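4.2 Sustainability claims and what buyers see

Fashion brands now say a great deal about repair, take-back and recycled fiber, and the trade press mostly repeats it. We are less sure that the claims reach the people who buy the clothes. Fairweather and Dhillon argued that a "responsible" label raises the price a shopper will accept, but their study asked people what they would pay and never watched them pay it. The Skerwood survey has the same fault, and its authors left out the wording of the questions.

Our own sample is small. We interviewed 80 shoppers at two Sellholm stores in November, after the brand's Ivlow line went on sale with a printed repair promise on the swing tag. Only 17 could say what the promise covered. Five of those had it wrong, usually because they thought the repair was free for life.
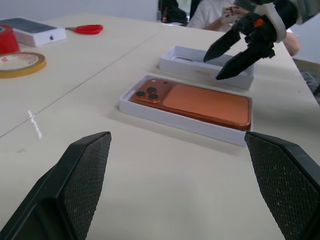
Figure 2. Smartphone with a copper-orange back, lying face down in a white box tray.

Presentation may explain part of the gap between what brands promise and what shoppers recall. Myung treats packaging as a carrier of information, yet most of what the Ivlow box carries is mood: heavy card, pale tissue, a ribbon, and the tag folded underneath. Consumer electronics work in much the same way. The phone in Figure 2 sits in a plain white tray with its matte orange panel and three lenses turned up, so color and finish are on show while the screen is hidden. We doubt that a buyer looking at either product learns much about how long it will last.

Ofori and Im-jin's reply, that shoppers look up such details later, deserves a proper test – and it has not had one. The Chae data they cite record page visits, with no sign of who read what. Until someone links reading to buying, we would treat the reported price effect as unproven.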